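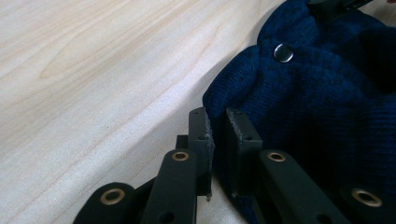

Osamari Newsroom

ESHAM — Ortner, the Esham-based maker of drying and curing equipment for licensed hemp growers, has signed a supply agreement with Luslow, a contract processor that is preparing to open its second facility, the companies announced in December.

Under the agreement, Ortner will provide the drying line, climate controls and storage racks for the new Luslow plant, along with operator training and parts. Installation is scheduled to begin once the building passes its final electrical inspection. The financial terms were not disclosed.

The Luslow facility will receive harvested hemp from growers under contract in the surrounding counties, dry it, separate the flower from the stalk, and hold the finished material in controlled storage until it is shipped to buyers. Stalk will be baled and sold separately for fiber. The company does not plan to carry out extraction at the site.

Luslow's existing plant has operated near capacity through the past 2 harvest seasons, according to the company. During the most recent season it accepted 1,006 loads, and growers at times waited overnight to unload. Freshly cut hemp begins to lose quality within hours if it is left packed in a trailer, and several growers had asked the company to add receiving hours or a second intake point.

"The new line will allow us to take in material on the day it is cut," Luslow said in a written statement. "Our growers have asked for a dependable receiving schedule, and this agreement puts us in a position to offer one before the next harvest."

The equipment to be installed is Ortner's continuous belt model, which moves the plant material through a series of heated chambers at low temperature. Ortner said the design gives operators separate control over airflow and humidity in each chamber, so that settings can be changed during a run as the moisture of incoming loads varies. The line is rated at 1,000 pounds of wet material per hour.

Ortner will build the line at its Esham shop and ship it in sections. The company said it expects to add positions in fabrication and field service to support the order, but did not say how many. Technicians from Esham will remain at the Luslow site through the first full harvest, after which service will be handled under a standard maintenance contract.

Luslow said that 121 growers have signed delivery contracts for the coming season. Contract holders will be assigned receiving windows in advance and may exchange them with other growers through the plant office. Loads from growers without a contract will be accepted when space permits, at the posted rate. All loads must be accompanied by a current license and a laboratory report showing that the crop meets the legal limit for THC.

The plant will sample each load on arrival for moisture and foreign matter. Results will be entered on the delivery ticket, and growers will have until the close of the next business day to request a second test. Payment terms are unchanged from those in use at the existing plant.

Local officials approved the site plan earlier in the year, following a public hearing at which residents raised questions about odor and truck traffic. As a condition of approval, Luslow agreed to fit carbon filters on the exhaust stacks and to route deliveries by the county road. Trucks will not be permitted to enter the site before 6 a.m. or after 9 p.m., except during harvest, when the evening limit will be extended to 11 p.m.

Ortner has supplied smaller drying units to farms in the region for several years, but the Luslow order is the largest it has received from a single processor. The company said it is in discussions with other processors about similar systems and will release details as contracts are completed.

Luslow will begin hiring for the new facility in the spring. Openings will include receiving clerks, line operators and a quality supervisor. Applications will be accepted at the existing plant office and by mail. Growers with questions about contracts or receiving windows should contact the grower services desk, which is open from 8 a.m. to 4 p.m.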